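Guest Laundry Turnaround Records: README

Version note: this release, dated 2023-04-12, replaces the first upload. Column names have changed. Scripts written against the earlier file will need to be updated before use.

Contents

The set holds 647 records of bed linen changes at two guesthouses, Tollard and Wincombe. One record is one bed, from the time the old linen is stripped to the time the bed is marked ready. Partial changes (pillowcases only, top cover only) are stored in the same table and flagged in the column change_type.

Files

records.csv: the main table, one row per change.
items.csv: linen items linked to a change by change_id.
sites.csv: two rows, one per guesthouse, with laundry method and room list.
codes.txt: the values allowed in each coded column.

All files are UTF-8 with comma separators. Empty cells mean the value was not entered. A zero is a real zero.

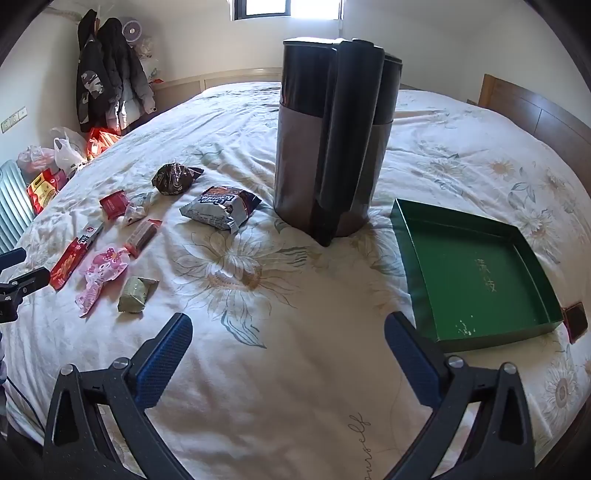 Main columns

change_id: integer, unique across both sites.
site: T or W.
room: room code as used at the front desk. Codes repeat between sites, so join on site and room together.
change_type: full, cover, cases.
strip_time, ready_time: local time, 24-hour clock, to the nearest minute.
stain_code: zero to four. See codes.txt.
reject: 1 if any item was pulled from service at inspection, otherwise 0.
supplier: P for Palacios, J for Jandlow, X for mixed.

Of the records, 375 come from Tollard. The rest are from Wincombe, which joined later and used paper sheets through the end of May. Those sheets were keyed in by hand, and rows from them have source set to paper. Times on paper rows are often rounded to five minutes. Do not use them for any comparison that depends on differences smaller than that.

Stain codes

Codes were assigned at stripping, before any treatment. Code 1 is a mark that can be brushed off. Codes 2 and 3 differ only by size, with the limit set at the width of a hand. Code 4 covers anything sent for separate washing. Food and drink marks are not distinguished from other kinds; an early attempt to do so gave different answers depending on who was working, and the column was dropped. 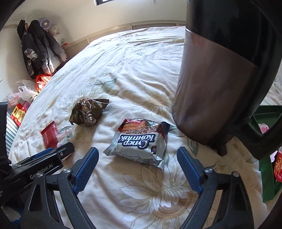 Maintained by: Linen and Housekeeping Records Team

Known problems

In 43 rows ready_time is earlier than strip_time. Most of these are changes that ran past midnight on late checkouts, but the date was not stored per event and the rows have been left as entered. Filter them out before computing durations.

The reject column was added after collection had started. It is empty for 114 rows, all from Tollard. Treating those cells as 0 will understate the reject rate there.

Supplier is taken from the sewn-in tag on the top cover. Covers with no readable tag were given the supplier of the sheet beneath, which may be wrong.

Not included

Guest names, booking numbers, and room rates were never part of the table. Staff initials were on the paper sheets and were not keyed in. Water and power use are metered per building and cannot be assigned to single changes.

Use

The table may be reused for any purpose, including teaching, provided the version date is given with the results. It was collected for stock planning and should not be used to rate individual workers or to compare the two suppliers on durability, as item age was not recorded.

Corrections should quote change_id and the column concerned. Accepted corrections are listed in changes.txt with the old and new values.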